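Two arms on the bench at Hennessy

February 11, 2025

I said in December that I would write up the two-arm bench once both sides would run off the same controller. They do now, so these are my notes, mostly for myself and for the few people who have asked about the wiring.

The bench is in the back bay at Hennessy, the shared workshop I pay into. I keep the project under the name Kilgate in my files, and the code folder still has that name, so if you see it in a log that is what it means. Before this I had one arm bolted to a board in my kitchen. It worked, but I had to take it down every time I wanted to cook.

The first job was the table. The old one from the kitchen moved whenever the arm stopped hard. I replaced it with a heavier one and put both arm bases along the back, by the wall. My first layout had them on the left and right edges facing each other, and they ran out of reach in the middle of the table, where I wanted them to work. With both at the back they share the middle and each one can still get to its own side.

Next was power. I bought two supplies from Elden, 600 watts each, and ran one to each arm. I had tried a single supply before and it tripped when both shoulders started moving together. I didn't spend long on finding out why. Two supplies fixed it.

Cables took longer than anything else. The gripper cable has to have enough slack for the wrist to turn all the way around, but if there is too much it hangs into the work. I settled on a loop that leaves the side of the wrist and goes back up the arm. I went through 26 cable ties getting the right arm the way I wanted it. The left arm went faster.

The control box is a Lastar unit I got used. It came with old firmware that only saw one arm at a time. After the update it found both, but it gave them the same address, and I had to unplug one, change the other and restart. If you do this, write the new address down before you restart. I didn't, and lost an evening.

Calibration is 6 poses per arm. I run it after every time I touch the bases, and I store the offsets in a plain text file next to the code.

For the mat I wanted something plain that would keep things from sliding on the white tabletop. I used a long brown one. It is a little wrinkled and one front corner wants to curl up. I have tried putting weights on it overnight and it comes back.

The task I am building toward is simple kitchen work: a plate of sliced fruit, a foil tray and a toaster oven with the door down. The left arm gets the oven side and the right arm gets the plate.
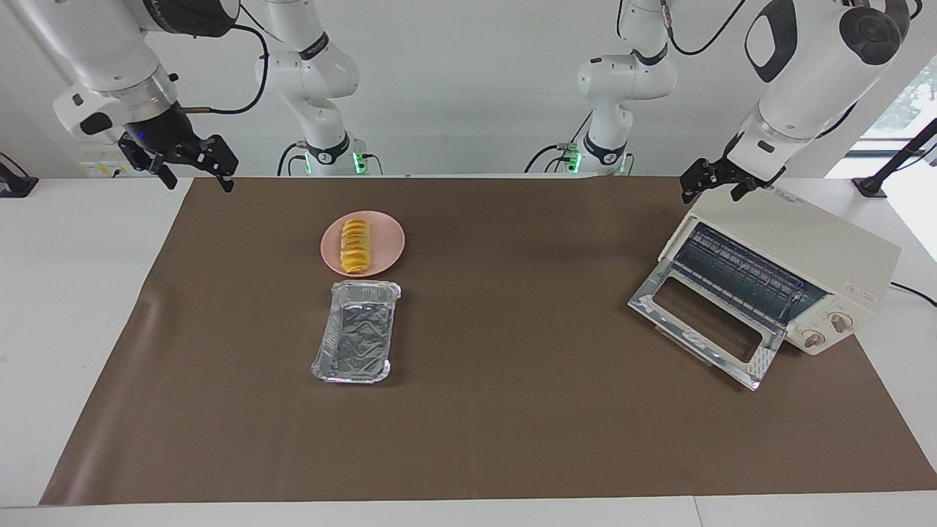
The oven is the part I am least sure of. I have set it at an angle to the front of the table, and the door takes up a lot of space when it is open. The planner treats the door as a solid box for now, which means it takes the long way around more often than it needs to. I want to measure the door properly and put in the real shape.

I also set a speed limit in software for anything near the plate. Soft fruit is hard on a parallel gripper. Close it too far and the slice gets crushed, stop too early and it slides out. I have been recording the finger position at each grasp, and I have 308 of those saved so far. I haven't sorted them yet.

Still to do: a better clamp for the mat, a proper stop button on the front edge, and labels on the supply cables so I quit tracing them by hand. I will post the address settings and the calibration file when I have cleaned them up.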